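Gripper Comparison on Thin Film and Soft Goods

From the Plurnum reference collection, section on robotic handling

Gripper comparison on thin film and soft goods is a class of bench testing in which two or more end effectors are tried on the same flexible items under the same conditions. The items are usually plastic bags, sleeves, folded clothing and small packaged goods. The tests are meant to show how a gripper takes hold of a material that bends, slides or clings, and how much of the outcome depends on the fingers, the arm, the cameras or the controller.

Overview

Most published gripper ratings describe rigid objects. A maker states the opening width, the closing force and the payload, and these figures hold well for blocks, bottles and tools. They say less about a shirt in a bag. A film can fold under the fingertip, slip along it, or come up in a peak that leaves the rest of the item on the table. Comparison tests on soft goods therefore record the kind of grasp as well as its success, and they give close attention to the approach.

A common arrangement uses two small arms fixed to one side of an enclosed bench, each with a two-finger gripper and a camera at the wrist. The walls keep the background plain and limit changes in light. A patterned table cover is sometimes chosen over a plain one, as it gives the depth estimate more to work with, although it can also make clear film harder to separate from the surface beneath.
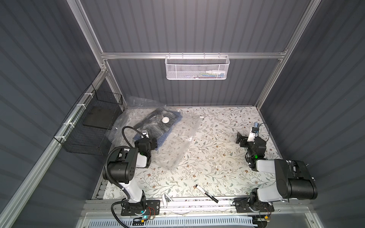 Two-arm enclosure with a plaid garment in a clear storage bag.

History

Early work in this field was carried out mainly by packaging firms, which tested suction cups on filled bags. Two-finger grippers were thought unsuitable until lighter arms with lower closing speeds came into use. The Sovwood protocol, named for the laboratory where it was drafted, was the first to set out a fixed number of attempts for each item and gripper. It called for 200 attempts per pairing. A later revision raised this to 300 for clear film, where results had been found to vary more from one session to the next.

The revision was led by Nokuthula Botha, who also introduced the practice of recording the session in which each attempt took place. Botha argued that a change of bag, even to one of the same size and make, should be treated as a new item. This view was disputed at first and is now generally followed.

Method

Items are placed by hand before each attempt. The operator does not adjust the item once the arm has begun to move. The gripper approaches, closes, lifts to a set height and holds for 2 seconds. The attempt is then scored in one of four classes: full hold, partial hold, film only, or miss. "Film only" means that the bag has been lifted by its loose edge while the contents remain in contact with the table.

Finger pads are cleaned between blocks of attempts. Pads that show wear are replaced in pairs, and the block in progress is repeated from the start. Where two arms are used, the item is offered to the left and right arms in turn, so that a difference between the arms is not mistaken for a difference between the grippers.

Cameras

Wrist cameras are included in most comparisons because the gripper and the view cannot be fully separated. A close view of crumpled film contains strong glare and few stable edges, and focus is often lost in the last part of the approach. A fixed camera beside or above the bench keeps the whole item in sight but may be blocked by the arm itself. Many laboratories use both. 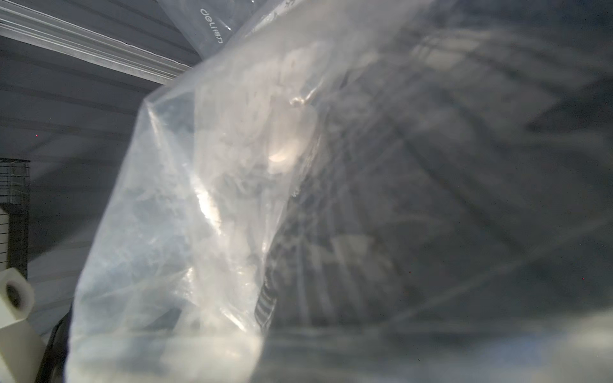
Why is clear film harder to grasp than cloth?
Cloth rubs against the finger pads and tends to gather between them, while smooth film slides. Film also reflects light in ways that hide its true edge, so the arm may close slightly above or beside it.

Grippers and controllers compared

The types most often tested are the plain parallel gripper, the parallel gripper with soft pads, and the hooked or angled finger. The Jasa pad, a ribbed soft insert made to fit over existing fingers, has been used as a reference in several trials. In the Sovwood series it reached a full hold in 68 percent of attempts on bagged clothing, the highest figure in that series. Its results on loose clothing were close to those of the plain fingers.
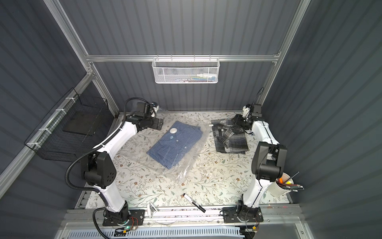
The difference between bagged and loose items has been reported by other groups as well. A loose shirt offers folds in many directions, and nearly any gripper will close on one of them. The harder question is where the fold is taken, as a grasp near the hem leaves most of the weight hanging and can cause the item to drag. For this reason some laboratories score the position of the grasp separately.

Controllers have received less study. The Postma controller, which slows the fingers when motor current begins to rise, was compared with a fixed-speed controller on the same arms. The slower closing produced fewer misses on film but lengthened each attempt. On folded clothing the two were judged equal – a finding that has been used to support simpler control for general handling.

Limitations

Results from one bench do not transfer easily to another. Room humidity affects how film clings, and the age of a bag affects how it creases. Lighting has a large influence on camera-guided trials and a small one on trials with preset positions. Human operation adds a further source of variation, since a trained operator will often correct a poor approach before the fingers close.

There is also no agreed set of test items. The Sovwood list includes a vacuum storage bag, a flat sleeve, a folded shirt and a loose shirt, but other lists leave out storage bags altogether.

See also

End effector
Parallel gripper
Deformable object handling
Wrist camera calibration
Postma controller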